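Prumoson two-arm bench cell, set-up guide
Section 4: Views, jaws and first grip

Read section 3 first. If the base isn't placed and saved yet, stop and go back, none of the below will hold.

This section covers the Kindine room file, as that's what most people load. Same steps for Garside, only the table height is different (see the table in 4.6). Everything is done in the simulator. Real cell has its own guide, don't mix the numbers.

4.1 Before you start

1. Load the room. Wait for the status bar to go green, slow machines take a while.
2. Load the arm profile. Pick Paden 2, not Paden. The old one has the wrong finger length.
3. Press Home on both arms.
4. Open the head view and the wrist view side by side.

Note: if the wrist view stays blank, close it and open it again. Known bug, on the list since May.

4.2 Head view
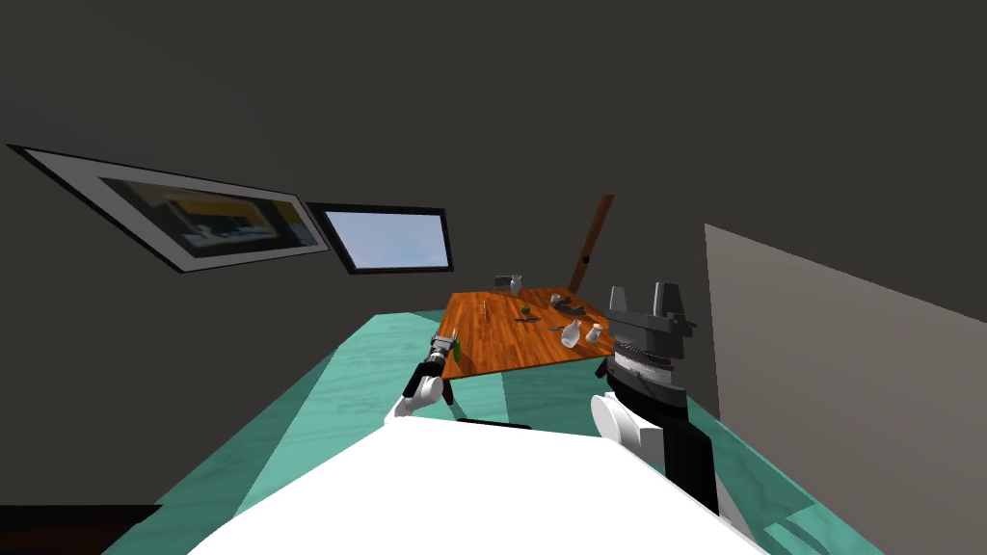
Shoaib Khattak
Cell set-up and support
January 4, 2023

Head view with the left jaws closed on the small green piece over the near left corner of the table, right gripper fingers up. The room comes through at a steep tilt. Roll is its own setting and has nothing to do with the base, so leave the base alone.

1. Views > Head > Roll. Write down the value thats there.
2. Type the new value and press Apply. Don't drag the slider, it jumps.
3. Check against the table top and the window edge. Use both, one on its own can fool you.
4. Save as a new view. Never over the default.

CAUTION: Changing roll while an arm is moving will drop the job with error 124. Stop both arms first.

If the right arm takes up too much of the view, move the elbow and not the view:

1. Select Right > Elbow.
2. Step it out in small moves until the table end is clear.
3. Re-save Home for that arm only.

4.3 Jaw zero

Do this with nothing in the jaws. Do it for each gripper, the values aren't shared.

1. Move the arm up clear of the table.
2. Open the jaws fully and wait for the count to settle.
3. Jaw > Set open. Should read 811. A point or two either side is fine.
4. Close fully. Jaw > Set closed. Should read 37.
5. Open again and look at the wrist view. Both fingertips should sit level, near enough, with a clear gap between.

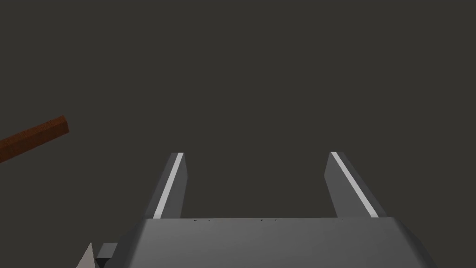
Fig. 4-2. Wrist view, jaws open, nothing held.

If one tip is clearly higher than the other, the wrist view is off or the finger part has loaded twice. Reload the profile, then do 4.3 again from step 1. Don't try to fix it with the jaw offset, you'll only push the error into every grip after.

Loose parts showing in the wrist view, such as the brown bar top left in Fig. 4-2, don't affect the zero. Keep the jaws clear of them when closing though.

CAUTION: Set open and Set closed save straight away. There is no undo. Export the profile first if your not sure.

4.4 First grip

1. Pick something small and light. Leave bottles and flat items for later.
2. Bring the open jaws down either side of it, slow speed.
3. Close at low force. Stop when the count stops changing.
4. Lift a little. Hold. Watch the count in the side panel.
5. Count drifting = slipping. Open, come down lower, try again.
6. Count steady = carry on to 4.5.

Note: test the left arm first, then the right. Both together only after each has passed by itself.

4.5 Saving

Save the profile, then the room, in that order. The room file points at the profile and will grab the old one otherwise. Name with the room and arm, e.g. kindine_left. No spaces.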